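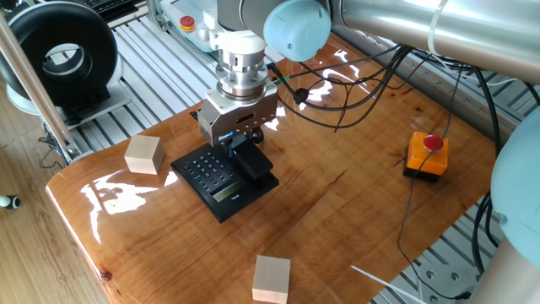

Can my town sign a friendship agreement with a town in another country without asking the national government?

Posted by Refilwe Naidoo

I sit on the town council in Celtitz, which is small enough that you've never heard of it, and I got handed this one because I once studied abroad. We've had a letter from the mayor's office in Khattak asking if we'd like to sign what they call a "memorandum of friendship and cooperation." It's two pages long. Most of it is harmless stuff, school exchanges and a choir visit, but there's a paragraph about "supporting each other's positions in regional matters" and another one about joint energy projects. Our mayor wants to sign at the spring fair in April and have a nice lunch. I like lunch too, but I keep getting stuck on that paragraph. Their country and ours aren't exactly on warm terms right now. Does something like this count as a treaty? Do we need permission from the foreign ministry, or do we just tell them, or neither? I've called the ministry's switchboard twice and both times I was put through to the passport people.

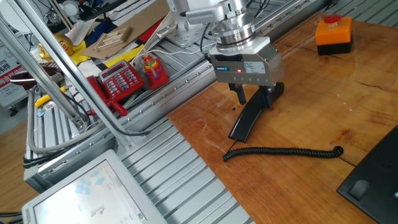

Celtitz, 20 Feb 2019

Adding a bit, as I left out something that might matter. We already have one old agreement, with Clirnum, signed in 1927 and never canceled as far as I can tell. The paper is in a drawer at town hall. A colleague says that because we did it once, we can do it again. That sounds too easy to me.

Joaquim Louro

I worked in a city's international office for seven years, so I'll have a go, but rules differ from country to country and you need to check your own.

Generally a town can't make a treaty. Only the state can do that. What towns sign with each other is usually treated as a statement of good intentions, and it stays that way as long as it sticks to things the town is allowed to do anyway. School visits, fine. Choir, fine. Sharing tips on trash pickup, fine. In some places you have to send the text to a ministry or a regional governor before signing, in others you only have to let them know afterward, and in a few there's no rule at all and everyone just phones around. Your local government law should say which. Look for words like "cross-border" or "external cooperation."

The paragraph about supporting each other's positions is the one I'd take out. It's foreign policy, and it isn't yours to promise. I saw a line very much like it in a draft once – we asked the other side to drop it and they did so the same afternoon, with no hard feelings. It had been copied from some older text.

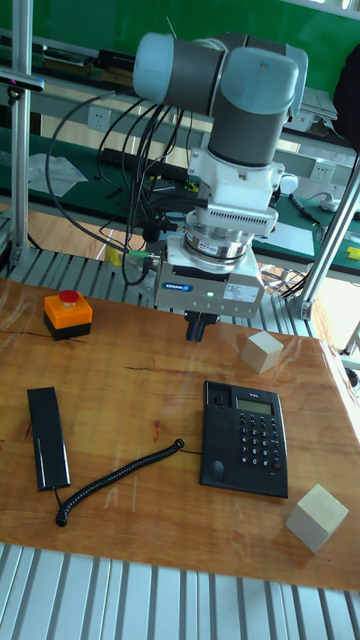

The energy part depends on what's behind it. If it's "we will exchange experience on street lighting," leave it in. If there's a company waiting around the corner with a contract, that's a separate matter with its own purchasing rules, and it should never be tucked into a friendship paper. Ask them straight out. Also check the language versions! Ours once said "shall" in one and "may" in the other, and I only caught it on the train there.

About 1927: I wouldn't lean on it. The law has surely changed, and an old signature doesn't give you a standing right to make new ones.

And for the ministry, skip the switchboard. Write a letter to the desk that covers that country, attach the draft, and ask for a reply before your council votes.

Junaid Swati

just sign it. my town has 2 of these and no one has ever read them. there's a sign by the road and that's it

Lise Vachon

I'd be a bit more careful than Junaid. My council signed one of these with a town whose country then got into a trade fight with ours, and we spent a whole winter answering angry emails. Over 100 of them, for a town where you'd struggle to get ten people to a budget meeting. The paper itself was fine legally. What hurt was that residents first heard about it from the other town's website, which described us as "partners in a common cause." So have a public vote in council, put the full text up where people can read it, and agree on the press release with the other side before the day. I'd also put in an end date, three years or so, with the option to renew. It's much easier to let something lapse than to cancel it in the middle of a row.
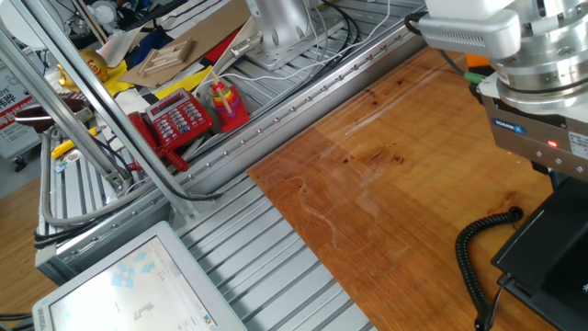
Page last changed: 20 days after first posting

Refilwe Naidoo

Thank you all, even Junaid. I found the section in our local government law and we do have to send the draft in before signing, with no deadline given for them to answer. I've written to the right desk this time. Khattak has agreed to drop the "positions" paragraph and is still thinking about the energy one. The mayor has been told that lunch can go ahead either way.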